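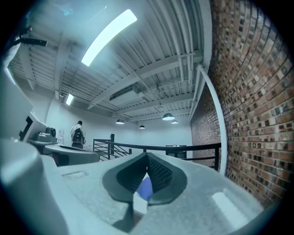 Why can't it have fingers like mine? A reader of this page sent in that question, and it is a fair one. A human hand is strong, gentle and quick. Copying it seems like the obvious plan.

The trouble is the number of parts. A hand has many joints, and each joint in a machine needs something to move it and something to control it. More parts mean more weight, more wires and more things to repair. Many robot grippers therefore have only 2 fingers, which open and close like a pair of tongs.

What is a finger pad?

The pad is the part of the gripper that touches the object. It does the same job as the skin on your fingertips. A pad can be flat or shaped, hard or soft, smooth or textured. Small changes in the pad can make a large difference to what the gripper can hold.

The pad in the picture is V-shaped, and its inner face has a fine diamond pattern. The two sloping halves meet in a narrow valley.

Why use a V?

Put a round pencil between two flat rulers and squeeze. The pencil touches each ruler along one thin line, so it can roll. Now rest the pencil in the fold of a half-open book. It touches the book along two lines and settles at the bottom. A V-shaped pad works in a similar way. It guides a round object toward the middle.

A flat pad has its own strengths. It suits boxes, cards and books, because a flat side can press against the whole pad. On a V, a wide box may touch only the outer edges.

Why add a pattern?

A force called friction resists sliding. Squeezing harder gives more friction, but it can also crush the object. Changing the surface is another way to improve the grip. Look at the bottom of a sports shoe and you will probably find a pattern there too. Raised shapes can press into soft materials and help hold them in place. On hard, smooth materials such as glass, a pattern may help less, and a soft rubber surface may work better.

Held by hand first

Some grippers are made to be held by a person. The person carries the tool to the object and closes the fingers, with no robot arm involved. This is a useful way to test a pad, because the tester can try many angles in a short time. A camera fixed to the tool can record each try. Engineers study the recordings later to see where the object was when it was gripped.

Cameras for this work often have a wide lens. A wide lens takes in a lot of the room at once, but it bends straight lines. The rows of bricks in the picture look curved for that reason. A computer can be given the measurements of the lens and can work out where the straight lines should be.

How to compare two pads fairly

Say the two pads are named Plultlow and Gudodeck. Plultlow is flat and Gudodeck is V-shaped. A fair test changes one thing only, which is the pad. The object, the starting place and the squeeze must stay the same.

Each pad gets 80 tries with the same object. The tester writes down every try, including the bad ones. A try counts as a success if the object is lifted and held for 5 seconds. If it slips after 4 seconds, it is a failure. The rule is set before the test starts and is not changed halfway through.

Then the whole test is repeated with a different object. A pad that wins with a marker may lose with a playing card.

Try it at home

You need kitchen tongs, a marker, a small box, two rubber bands and some paper.

Pick up the marker with the plain tongs 5 times. Write down how many times it slips.

Wrap a rubber band around each tip of the tongs. Repeat the test.

Do both tests again with the box.

Compare your numbers. If the results are very close, do more tries before you choose a winner.

Words to know

Friction: a force that resists sliding between two surfaces.
Gripper: the part of a robot, or a hand-held tool, that holds things.
Pad: the surface of a gripper finger that touches the object.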